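How do I stop my black jeans from fading so fast?
Posted by Josiane Marchal

I bought two pairs of black jeans in May and they already look charcoal, kind of brownish at the knees. I wash them with everything else dark, warm water, regular detergent, then into the dryer. My sister swears by vinegar, my coworker says never wash them at all (no thanks). They cost me $29 each, so I'm not heartbroken, but I'd love to get a year out of a pair. What do you all do?

Iolo Dafis
cold water

Lungile Mtshali
Oh, I've been through this! Two things made the difference for me — turning them inside out and quitting the dryer. The fading you see at the knees and along the seams is mostly rubbing, so a packed washer is rough on them too. I do a small load on cold, gentle cycle, zippers closed, and then hang them in the hallway, out of the sun. I also stretched it to one wash every six wears or so, and I spot clean in between with a damp cloth. The vinegar won't hurt anything, but I tried half a cup in the rinse for a couple of months and couldn't tell you it did a thing.

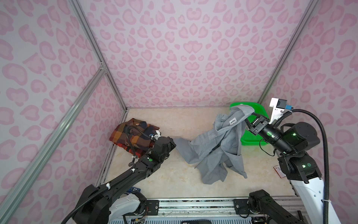 If they're already brownish, you can bring them back with a box of black dye. Check the label first, though. Cotton takes it really well, but a pair with a lot of polyester needs the other kind of dye, and the stitching usually stays whatever color it was. I did mine in an old stockpot I don't cook in anymore, and they looked nearly new. Wash them alone the first couple of times after that or you'll have gray socks — ask me how I know!

Quentin Pichon
Seconding no dryer. Also check your detergent, some of them have brighteners in them and those are no good for black. I switched to one made for darks and my work pants held up a lot longer.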